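**Robot Software II, Handout 6: Closing the gripper on soft objects**
Ojārs Rebane, August 2025

Read this before the lab. You will need the Kostis controller running on your bench machine and the Geslow message logger open in a second window.

## Position control and its limits

In the first lab you closed the gripper by sending a target width. The controller drove the fingers to that width and reported done. This works for a wooden block because the block has one width and does not change shape. If the target is a little too small, the motor current rises, the controller stops, and the block is fine.

A thin-walled object gives way long before the current limit is reached. The controller sees normal motion all the way to the target and has no reason to stop.
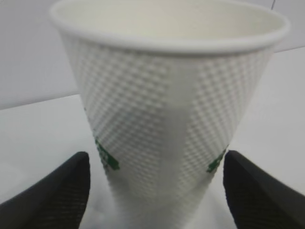

Contact detection has to come from a combination of signals. The Kostis controller publishes finger width and motor current, and your node should read both. The wrist camera adds a third signal, but treat it with care. A white paper cup on a white table in front of a light gray wall gives an edge detector very little to work with, and the embossed dots on the cup produce many small edges that do not belong to its outline. The black fingertips and the two green marks low on the cup are much easier to find. Track the fingertips first, then search for the cup wall only in the strip between them.

## The close routine

Your node should have four states:

1. `APPROACH`: fingers open, arm moving to the grasp pose.
2. `CLOSE_FAST`: width decreasing until the vision gap falls below the threshold.
3. `CLOSE_SLOW`: small steps, checking current after each one.
4. `HOLD`: width fixed, current monitored.

Any state can go to `OPEN` on a fault. Do not go straight from `CLOSE_FAST` to `HOLD`, even if the current looks right. Friction in the finger drive can look like contact at higher speed.

Current is reported in raw counts. Start with a contact threshold of 655 and change it only after you have logged a full close with nothing between the fingers. Save that log. It is your baseline for the rest of the course.

## Lab task

Write the close routine and run it 17 times on a paper cup from the Bloxham box. Move the cup a little between runs. For each run, record the final width, the peak current, and whether the wall creased. Logs go in the Udberg folder under your group name.

The logger listens on port 2054. If it shows no messages, check that the controller was started first.

Next handout: slip detection during the lift.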